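Maklow Shared Kitchen – Frequently Asked Questions

Who can book the kitchen?
Any person over 18 who lives in Maklow or Drusham. Groups from other towns can write to us and we will look at the calendar.

How much does it cost?
The half day is $92 and the full day is $126. We ask also for a deposit of $200, which we send back in one week if the kitchen is left clean.

Can I sell the food that I cook?
Yes, but you need your own food permit. We can not lend you ours.

How do I get the key?
The key is in the box at the Clalwood Street door. You receive the code by email on the evening before your booking – please check also the spam folder.

Can I cancel?
Until seven days before, you pay nothing. After this we keep half of the price. In February the kitchen is closed for painting.

What cookware do you have?
Pots, pans, knives and baking trays. Bring your own towels and storage boxes.

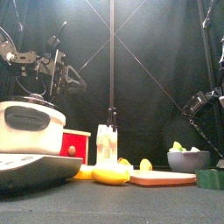

Large pot with lid.

Do I have to wash everything?
Yes, and dry it too. Put the pots back on the low shelf with their lids.

Is there parking?
Two spaces behind the building. On market days they are full before eight.

Last updated: 13 October 2024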